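Surface Finishes and Water Rings on Student Desks
Final project report, Materials in Everyday Life
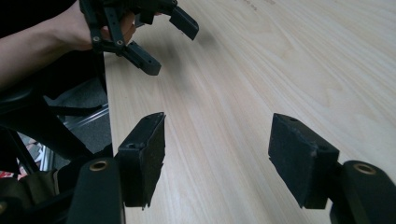
1. Background

Many of the study desks and kitchen tables in the Besnard residence hall have pale ring marks on them. The marks come from cups and glasses left standing overnight. The hall replaces or refinishes tables when complaints come in, and the finish used has changed several times over the years without any record of which one held up best.

Our group wanted to find out how four common finishes deal with water, hot drinks and rubbing. We also wanted to know if a cheap finish put on in three coats would do as well as a more expensive one put on in a single coat.

2. Materials

The test boards were cut from one plank of light-colored ash, bought at the Varnach lumber yard. We used one plank so that the wood would be as similar as possible from board to board. Each board was sanded with 120 grit and then 180 grit paper and wiped with a damp cloth.

The finishes were:
Boiled linseed oil, three coats
Paste wax, two coats
Water-based polyurethane, three coats
Oil-based varnish, one coat

We made three boards of each kind and left two boards bare as controls, for a total of 14. All boards dried for 10 days in the Kuker workshop before testing. The linseed oil was still slightly tacky on day four and we moved those boards closer to the heater, so they did not dry under quite the same conditions as the rest.

3. Method

Water test. A glass with a wet base was set on each board and left for 6 hours. We then wiped the board and looked at it under a desk lamp right away and again the next morning.

Hot drink test. A mug of black coffee, filled straight from the pot, was placed on a fresh area of the board and left until it was cool. A teaspoon of coffee was poured around the base first.

Rub test. A folded cotton cloth under a one-pound weight was pulled back and forth across the board. We stopped when the finish looked dull from an arm's length away, and wrote down the number of strokes.

Marks were scored from 0 (no mark) to 5 (dark or raised mark that could be felt with a fingernail). Two group members scored each board separately and we used the average.

4. Results

The bare boards did worst, as expected. Both scored 5 for coffee, and the grain was raised enough to feel.

Wax scored 4 in the water test. The rings were white and most of them faded by morning, but the coffee marks stayed. Linseed oil was a little better with water (3) and about the same with coffee. One linseed board scored much lower than the other two. It was the one nearest the heater.

Polyurethane had no visible marks from water and only a faint one from coffee on a single board. Varnish also did well with water but had a light ring from the hot mug on all three boards.

In the rub test the best result was 634 strokes, on a polyurethane board. The wax boards went dull very early, though a little new wax brought the shine back. We did not try to repair the other finishes.

5. Problems

The coffee was not measured with a thermometer for the first set of boards, so the starting temperature may have been different between sets. The varnish brush shed a few hairs and left small ridges, which made scoring harder. Three boards per finish is also a small sample, and we would make more next time.

6. Cost

We compared prices at the Julloria hardware store. Wax was the cheapest per board and varnish the most expensive. Polyurethane was in the middle, but it needed three coats and light sanding between them, and that took up most of one afternoon.

7. Recommendation

For desks and kitchen tables we recommend water-based polyurethane in three coats. Wax could still be used on shelves and bed frames where cups are not usually left. A follow-up project could look at nail polish remover and hand sanitizer, as several residents mentioned damage from both.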